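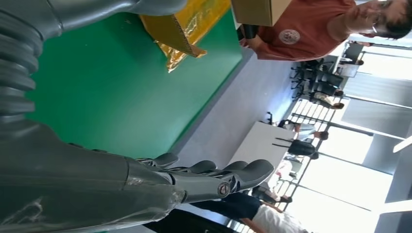 Jobs > Packing and gift wrap > Clusdale

Search jobs, towns, keywords

Gift Wrapper and Box Packer, seasonal
Bustow, Clusdale workroom
Posted October 2022
3 minute read

Every fall somebody tells us that gift wrapping is relaxing. We have our doubts. Try it with foil, on a box with stiff corrugated edges, when the foil has already creased in four places and the tape won't lie flat. If that still sounds like a nice way to spend a morning, read on.

Bustow wraps and packs gift orders for small shops that don't have the space to do it themselves. We need 5 people from now until the end of the season, with a possible return in March for spring orders. We say possible because last year we said probable, and it didn't happen.

The work

You stand at a table. You take a plain cardboard box, check that the lid closes, put in what the order slip says, and wrap it in foil or paper. Then you do the next one. Foil orders are the slow ones. It crinkles the second you look at it and it doesn't forgive a bad fold, so cut it long and trim it after.

Some boxes go out unwrapped, with the flaps taped and a label on top. Please don't decide on your own that these need ribbon.

What we're looking for

Two steady hands and some patience. You should be able to read a packing slip and lift 15 pounds. Experience is fine, but we've hired people with years of it who wouldn't change how they fold a corner, and we've hired beginners who were good by lunch. We don't need a "passion for presentation." If your resume has that phrase in it, we'll still read it, a little more slowly.

What you get

Hourly pay, paid training on your first shift, and a chair at break. Scissors and tape are supplied. Bring your own if you're fussy about scissors – a few of us are. There is no bonus for speed. We tried one, and spent a weekend rewrapping 407 boxes.

Shifts are mornings or afternoons. Tell us which you can really do, and not which you think we want to hear.

How to apply

Write a short note to Ecaterina Mihăilă, workroom lead, at Bustow, Suite 512, Clusdale. Include your name, the shifts you want, and one thing you've packed that arrived in one piece. No cover letter, please. We'll ask you in to wrap two boxes, one in paper and one in foil, and you'll be paid for the hour whether or not we hire you.

Questions about access to the building or lifting limits go to Eskil Lundgren at the same address. He answers in the afternoon.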